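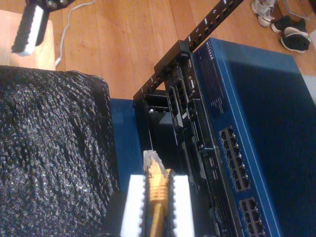
Patching the small rack, part two

The 4000 mm reel of Velcro tape ran out in November, so the cable work stalled for a while. It is finished now, and these are my notes on the yellow run.

I keep the network gear in a black open-frame rack with square punched holes. Square holes mean cage nuts, and cage nuts mean sore thumbs, but a stripped thread costs one nut and the rail stays good. The rails carry unit numbers in white. I label everything by the lower unit number, so a device that fills 5 and 6 is "5" on the sheet. Osaze Obi labels by the upper one. We have agreed to keep separate sheets.

Color scheme. Yellow is for uplinks only. White is for anything temporary, and anything white still connected after a month gets either a proper run or the bin. I had a blue class for cameras and dropped it, as I was the only person who could remember what it meant.

Boots. I buy patch cables with a ribbed strain-relief boot in the same color as the jacket. The boot adds some length behind the plug and makes the latch harder to reach on a dense panel. In exchange, the jacket does not kink right behind the crimp, where two of my older cables failed. With a clear plug I can also check the conductor order through the body before it goes in. Hold the cable by the boot, keep it straight to the port, and push until the latch clicks. Then pull back lightly. If it moves, it was not in.

Lengths. The uplink path measures 3048 mm from the wall plate, with slack for sliding the device forward. The short jumper is 253 mm. I tried a shorter one and it pulled sideways on the port.

Floor. The boards here are wood and they mark easily, so the rack stands on a dark blue mat. Loose cable on the floor is the part I have not solved. Pornthip Thammasiri suggested a surface raceway along the baseboard, which would work if the baseboard were straight.

Testing. Every run goes on the tester for continuity and pair order before it gets a label. The switch is called Yusuf in the config and the storage box is Truminus. Yusuf negotiated full speed on the new uplink, and a copy of more than 85 gigabytes to Truminus finished with no errors on the port counters.

Still to do: replace the cage nuts on the left rail, print labels for 1 to 4, order more tape.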